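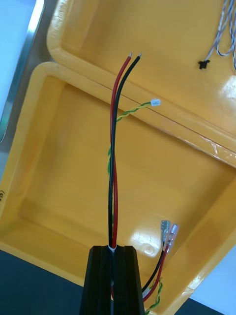

Red and black pair, ends stripped

Hi all,

On the Clutero board thread, someone wrote:

> I've got the Stamow 9 in mine and it throttles as soon as I
> run anything longer than a quick benchmark. Is it the cooler
> or the BIOS? Temps look fine to me.

I had much the same with mine all through September! Mine has a Hinds cooler on it and the chip never went past 80 odd, so I blamed the fan curve for ages (and bought a second fan, which I didn't need). What sorted it was the power limit. The Dumis BIOS sets it to 101 watts out of the box, and the setting is buried 9 menus deep, or it feels like it. I put it up, left everything else alone, and my long render dropped by 33 seconds.

Do check your BIOS version first though, as the older one forgets the setting every time you pull the plug. Drove me up the wall, that did.

If it still throttles after that, post your clocks as well as the temps and I'll compare them with mine. Has anyone tried the same chip with slower memory? I'm tempted, but my spare sticks are in the other machine.

Cheers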